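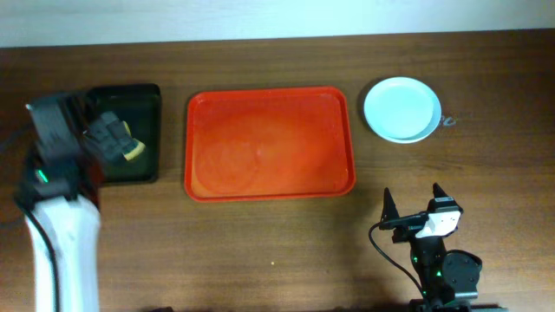 Neighbors > Newsletter > Repair and Reuse

Second winter of the Stultden repair evenings

Since our last newsletter we had two more repair evenings in the old reading room in Stultden, and I want to write some lines for those who could not come. The February one was the fullest until now. When I opened the door at six o'clock there was already a line on the stairs, and most of the people were holding lamps.

Lamps are our most common guest. Usually the problem is the switch or the place where the cord enters the base. Karabo Ngubane repaired so many of them that he now keeps a box with spare switches, sorted by size. If you bring a lamp, please bring also the bulb. Last time we searched a long time for the fault in a lamp from Prulstead, and then we found that the bulb we were testing with was dead.

Toasters are more difficult. Many new ones are closed with screws that need a special driver, and some are not made to be opened. We can look, but we cannot promise. Please empty the crumbs at home before you come.

We had one very nice success with a sewing machine made by Nel. It belonged to the owner's grandmother and it had not moved for many years. The oil inside had become hard like glue. Čestmír Urban cleaned it slowly with a small brush and a little fresh oil, and after two visits the wheel turned again. The owner has promised to shorten the curtains of the reading room, which touch the floor and collect dust.

A short word about money. The donation jar has brought 1,372 dollars since the first evening. From this we bought a soldering iron, a better multimeter and the heavy extension cord. The repairs stay free, and you pay only for parts.

Several people asked me if they can leave an item and come back for it later. I am sorry, but we have no closet that locks. Please stay with your item and sit with the person who repairs it. You will learn something, and you can hold the flashlight.

We still look for somebody who understands zippers. We are three persons for electric things, but for jackets and bags we have no one, and in winter we must send many people home.

The next evening is in Ralstead, in the room behind the library, again at six o'clock. The entrance is from the parking lot, and the bell does not work, so please knock loudly.

Filed under: Fix It, Evenings, Community Notes

Contact the editors | Copyright Stultden Neighbors Newsletter | Back to top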